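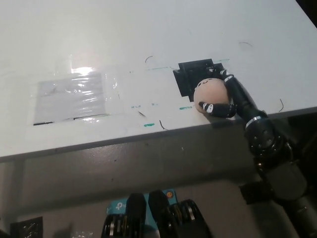
Prep table, plastic sheet taped down at left, black pad at right.

Brisness Lab Services
Plate Reader and Immunoassay Room: Monthly Safety and Equipment Checklist, with Comments
Month: April
Room: 717

Mark each line OK, FIX or N/A. Comments go under the section they belong to. Anything marked FIX carries over to next month's sheet until it is closed.

1. Benches and floor

1.1 Bench tops clear of old tubes, tip boxes and loose paper: OK
1.2 Bench surfaces free of cracks or lifted edges: OK
1.3 Taped items lying flat, tape not peeling: OK
1.4 Absorbent bench paper changed at the end of each run: FIX
1.5 Floor dry, no cords across walkways: OK
1.6 Stools in good order: FIX

Comments: Bench paper at the coating station had old stains and a run date from the week before. It was changed during the walk-through. The rule is every run, even when the paper looks clean. One stool has a loose foot ring. It has been tagged and moved to the hallway. Do not bring it back in until the tag is off.

2. Cold storage

2.1 Refrigerator between 2 and 8 degrees C, log filled in daily: FIX
2.2 Freezer log filled in daily: OK
2.3 Freezer alarm tested: OK
2.4 Kits stored by expiration date, oldest in front: FIX
2.5 No food or drink in any unit: OK
2.6 Serum boxes labeled with species, study and contents: OK

Comments: The refrigerator log has two blank days. The readings on either side were in range and the min/max display showed nothing out of range, so no kits were pulled. Rat IgG kits had been shelved with the newest in front. They were put back in order. Two opened vials of standard had no open date and were thrown out. A standard that has been reconstituted needs a date and initials on the vial itself. A note on the box does not count. Frost on the middle freezer shelf is getting thick, and a defrost should be scheduled before the summer.

3. Chemicals and reagents

3.1 Safety data sheets current and easy to reach: OK
3.2 Stop solution stored in the acid cabinet: OK
3.3 TMB substrate kept out of light: OK
3.4 Secondary containers labeled with name, hazard and date: FIX
3.5 Wash buffer made within the posted time limit: OK
3.6 70 percent ethanol bottles labeled and away from heat: FIX

Comments: One squeeze bottle near the plate washer was marked only "wash." That could be buffer or water. It was emptied, rinsed and relabeled. An ethanol bottle was found next to the dry block heater and moved back to the flammables shelf. This was also noted last month. A printed reminder is now on the heater lid.

4. Equipment

4.1 Torkel plate washer: all channels dispensing and aspirating evenly: FIX
4.2 Torkel plate washer: waste bottle less than three-quarters full: OK
4.3 Lumar plate reader: self-test passed, printout in binder: OK
4.4 Lumar plate reader: 450 nm check plate within limits: OK
4.5 Plate shaker: speed checked, clamps tight: OK
4.6 Multichannel pipettes within calibration date: OK
4.7 Centrifuge: rotor and buckets free of cracks and residue: OK

Comments: Washer channel 5 is slow to aspirate and leaves a little liquid behind in the wells. It was flushed with warm water and improved, but did not fully clear. Until the manifold is cleaned properly, tap plates out on a paper towel after the last wash. Leftover wash in the wells raises the background and spoils duplicates, and we do not want to repeat animal samples when the volume is this small. The service request has gone to Khasawneh Instrument Repair. The visit is expected in around two weeks.

5. Personal protection and biological waste

5.1 Gloves stocked in all sizes: OK
5.2 Lab coats buttoned, none worn in the hallway: OK
5.3 Eye protection worn when adding stop solution: FIX
5.4 Sharps container below the fill line: OK
5.5 Serum waste in lined, lidded bins: OK
5.6 Disinfectant made fresh and dated: OK

Comments: Safety glasses were on the shelf but not on faces during one plate run. Stop solution is acid and it splashes when added quickly with a multichannel. Glasses go on before the reagent bottle is opened. Medium gloves are down to the last box and more have been ordered.

6. Emergency items

6.1 Eyewash run for the full time, water clear: OK
6.2 Shower path clear: OK
6.3 Fire extinguisher gauge in the green, tag current: OK
6.4 Spill kit complete: FIX
6.5 Emergency phone list posted: OK

Comments: The spill kit is short of acid neutralizer. Replacement is on order. Until it arrives, use the kit by the main store room.

Items carried to next month

1.6 Stool foot ring
4.1 Washer channel 5, plus check plate run after service
6.4 Acid neutralizer for the spill kit
3.6 stays on the list as a repeat item, even though it was corrected on the day.

Signed sheet to be kept in the room binder, front pocket. Previous sheets are behind the yellow divider.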